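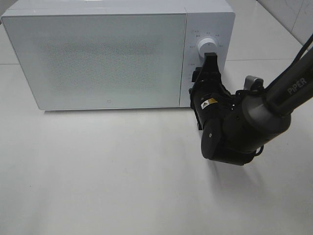 十一月 实验记录 / 采购预备

上午把微波炉这条任务线又过了一遍,顺手把明年上半年的设备清单理出来。预算表月底要交,趁手上还热先写在这里,格式之后再说。

先说结论:微波炉这套任务值得继续投钱!一台带机械旋钮的普通小家电,把我们想测的东西几乎全凑齐了:旋钮要夹住再转,按钮要戳,门要拉,每一种接触都对夹爪提不同的要求。以前总想着买专门的测试台架,报价一来就头疼,现在觉得家用电器才是最划算的台架,坏了去楼下商场再搬一台就是。

目前想申请的东西:

微波炉,同型号再买 2 台。一台备用,一台拆开看旋钮轴的阻尼,顺便量一下门铰链。型号一定要一致,换了面板布局,前面的数据就不好直接比。

指尖垫,订 40 副。这是消耗品,别心疼。Nararberg 有两种硬度,软的咬旋钮应该更稳,硬的按按钮更干脆,我倾向两种各订一半,自己做对比。单价低,但起订量要问清楚,上次就是没问,差点多付一笔小单费。

腕部相机,备件 2 个,连线一起买。线比相机更容易出问题,绕过夹爪的那一段要留够余量,又不能长到挂东西。Skisiron 说可以按我们给的长度定制,接头带锁扣,这个我很心动。等他们发图纸。

固定机位的支架也要换。现在这种夹在桌边的够用,可是每次挪完桌子都得重新标定,一上午就没了。想换成直接锁在型材上的,一次装好,半年不动。型材仓库里还有,只买转接件就行,这一项花不了多少钱,省下来的时间可不少。

桌面顺带提一句。白色哑光的确实好用,阴影软,物体边缘好分。要是 Bristura 那边的新工位也给我们两张,请务必还是要这种,别选亮面的,样品间那张亮面桌我看过,顶灯一照一大片白。

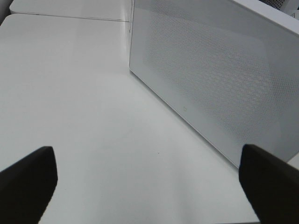

Raju 的销售看完清单初稿后回话,说如果指尖垫和夹爪易损件打包成年度合同,交期可以压到 13 天,而且中途允许换硬度规格,只要总数不变。他们还建议把备用夹爪单独列一行,不要并在耗材里,否则我们财务那边按耗材审,单价会超线,退回来又要重走一遍。

这个建议很实在,我采纳了。年度合同对我们挺合适,用量虽然有起伏,全年算下来是稳的。能换规格这一点尤其好,软硬对比做完之前,我真不想把型号定死。不过 13 天是从合同生效算还是从每次下单算,得让他们写进正文,口头的不算。

备用夹爪单列一行,数量先写 2,理由写“双工位并行测试期间的替换件”。审的人喜欢看到具体用途,写“备用”两个字多半会被问。

再算一下时间。清单里最长的交期是定制线缆和转接件,其他都是现货。如果月底表能过,年前下单,开春就可以把两个工位同时跑起来。想到这个就有点兴奋,两个工位并行,旋钮任务和开门任务不用再抢同一台臂,白天一组跑旋钮,另一组跑门,晚上一起看数据,多好。

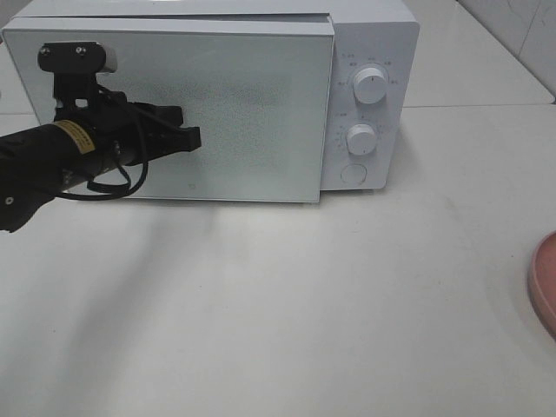 开门任务的预算我单独留了一块。和旋钮不同,门的麻烦在于动作链长,一次完整流程要走按钮、等门弹开、扒门边、拉到位几步,中间哪一步没成都得从头来,所以同样的有效数据量,占用机时要多不少。我按 54 个工时给第一轮排了,人和臂都算在里面,不够再追加。排得松一点,比中途挤别人的时段强。

配套的小件也放在这一块:几只不同颜色的盘子、碗,后面做“开门、放入、关门、选时间”的长任务会用到。塑料的就行,轻,掉了也不碎。这些走零星采购,不用进大表。

还没想清楚的几件事,先记着:

力传感器要不要买。拧旋钮时如果能读到扭矩,分析会漂亮很多,但一只的价钱够把前面的小件全买两遍。可以先找 Bristura 借一只试两周,确有用再写进下半年。

第二台臂的底座。桌面夹具还是落地立柱?立柱稳,可是搬起来要命。想听听大家的意见,直接在这页后面写。

存储。两个工位同时录,硬盘肯定涨得快,我还没算过码率,明天上午先录一小段看看每小时多大,再决定买几块盘。

待办:
问 Nararberg 起订量,两种硬度能否合并计算
催 Skisiron 图纸,确认锁扣方向
Raju 合同文本里交期的起算点
去仓库翻一下型材,记下还剩哪几种长度
下午四点前把预算表初稿放到共享盘,文件名带上月份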